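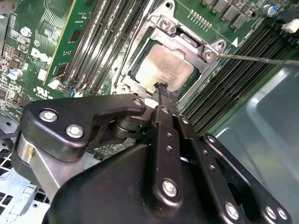
How to turn an old office tower into a home file server

Last updated Saturday, September 16, 2023

Ex-office desktop towers turn up at council clean-ups, on hard rubbish piles and in the back of op shops. Most are too slow for new games and perfectly good for holding the family photos, tax records and music in one spot on the home network. This guide covers checking the machine, cleaning it, fitting memory and drives, and setting up shared folders and backups. Allow a weekend if you haven't opened a computer before.

I've set up two of these, both bought at the Disance recycling shop in Juvbridge. The second one cost me $318 all up, and most of that went on new drives.

What you need

A desktop tower with at least two drive bays and two spare SATA ports
A matching pair of hard drives for your files
A small solid state drive for the operating system
A Phillips screwdriver and a soft brush
A can of compressed air
A USB stick for the installer
A network cable long enough to reach your router
A monitor and keyboard for the first evening
An external USB drive for backups

Check before you buy

Ask to see it switched on. You want it to get as far as the maker's logo and let you into the setup screen. If the seller can't do that, pay accordingly.

Look at the power supply label, then at the connectors coming out of it. Some office machines use a non-standard supply with only enough leads for the drives they were sold with. A SATA power splitter will usually fix that, but buy one with crimped plugs and stay away from the moulded type, which has a poor reputation for shorting.

Slimline cases look tidy on a shelf but many have room for one full-size drive. A full tower is uglier and much easier to work in.

Ask whether there is a setup password. An office IT department may have locked the machine before it was sold, and on some models clearing it is a job for the manufacturer.

Opening and cleaning

Shut the machine down, turn it off at the wall, pull the plug and press the power button once. Lay the case on its side on a firm surface with the removable panel facing up. Touch bare metal on the case before you reach in, and again whenever you come back from another room.

Take photos on your phone before you unplug anything. The small front-panel plugs are the ones that catch people out.

Take it outside for the dust. Hold each fan still with a finger while you blow it out, otherwise it spins faster than it was built to. Brush the intake grille, the power supply vent and the fins of the heatsink. If the machine lived under a desk on carpet there will be a mat of fluff between the fan and the fins, and it will come out in one piece if you're patient.

Fresh thermal paste is worth doing on anything this age. Unscrew the cooler a little at a time in a cross pattern, twist it gently and lift. Wipe the old paste off both faces with isopropyl alcohol and a lint-free cloth until the cloth stays clean. Leave the processor clamped in its socket while you wipe. Put a blob the size of a small pea in the middle of the processor and screw the cooler back down in the same cross pattern. Reconnect the fan lead. I forgot to, the first time, and the machine shut itself down before I'd got through the installer.

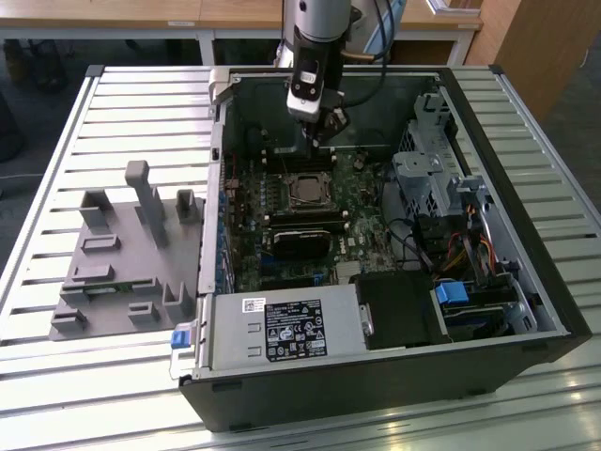
STEP 3: MEMORY AND DRIVES

Memory

A file server with a couple of users gets by on 8 GB. More is nice if you plan to run other things on it later. Look up the service manual for your model, as it will list which type of memory the board takes and which slots to fill first. Modules of the wrong generation won't go in, because the notch is in a different place. Don't force them.

Open the clips, line up the notch and push down evenly on both ends until the clips close. It takes more pressure than you'd expect. If the machine beeps at you on start-up, the usual cause is a module that isn't seated properly, so take it out and try again.

Second-hand memory should be tested. Run a memory test from a USB stick overnight and send back anything that shows an error — even one.

Drives

Buy two hard drives of the same size. The server will keep a copy of everything on each, so one can fail without taking your files with it. Drives sold for network storage are a sensible choice. Check that they're listed as CMR and skip the SMR ones, which can be painfully slow when one has to be rebuilt from the other.

Slide the drives into their bays, or into plastic caddies if the case uses them. Plug in data and power to each. The solid state drive weighs next to nothing and can be held in place with a bit of double-sided tape if there's no bay left over.

Write the last four characters of each drive's serial number on a strip of masking tape and stick it to the end you can see. When one fails you'll need to know which to pull.

Close the case before running it for any length of time. The side panel is part of how the air gets moved through.

STEP 4: SETUP SCREEN

Go into the setup screen with the key shown at start-up, usually F2 or Delete. Change these settings:

Set the date and time. If they reset after unplugging, replace the coin battery on the board.
Set the SATA mode to AHCI.
Set the machine to power on again after a mains failure.
Put USB first in the boot order for now.

Save and exit.

STEP 5: OPERATING SYSTEM

There are several free systems made for this job, and any of the well-known ones will do. Pick one with an active forum and recent updates. Download the installer on another computer, write it to the USB stick and start the tower from it.

Install onto the solid state drive only. I unplug the data leads from the two big drives during the install so there is no chance of picking the wrong one. Use a long admin password and write it down somewhere that isn't on the server.

Once it's installed, connect the tower to the router by cable. It will show an address on screen. Type that into a browser on another computer and you can do everything else from there. At this point the monitor and keyboard can go back where they came from.

Give the server a fixed address in your router's settings (look for "address reservation" or "DHCP reservation"). Give it a name too. Mine is Wirnus, after a boat.

STEP 6: SHARED FOLDERS

Shut down, plug the big drives back in, start up again and create a mirrored pair. This erases whatever is on them.

Make one folder for each person and one that everybody can use. Create a user account for each person with its own password, and give each of them access to their own folder and the common one. Leave guest access off.

On Windows, open File Explorer and type two backslashes and the server's name in the address bar. On a Mac, use Go, then Connect to Server. Save the login when asked.

Copy a small folder across first and open a few of the files from the other end. Then do the big transfers by cable. My photo library took almost 70 hours over wi-fi before I gave up and carried the laptop to the router.

STEP 7: BACKUPS

A mirrored pair covers you for a dead drive. It does nothing about a deleted folder, a burglary or a burst pipe. Plug in the external USB drive, schedule a backup every night and keep old versions for 30 days. Once a month, swap the external drive with one you keep at a relative's place or at work.

Test it by restoring something. I do mine every February, when the school photos have been sorted and there is something new to check against.

Running costs and noise

An older tower draws more power at idle than a purpose-built storage box. A plug-in power meter will tell you what yours uses, and some libraries lend them out. Removing an unused graphics card helps, as does letting the drives spin down when idle.

For noise, stand the case on a square of rubber mat and keep it off hollow shelves. Ours went in the linen cupboard until summer, then moved to the hall because the cupboard got too warm. If you're in one of the older terraces like those on Siqueira Street, check where your phone or NBN point is before you settle on a spot, as you may be running cable further than you planned.

Vacuum the front grille whenever you do the floor.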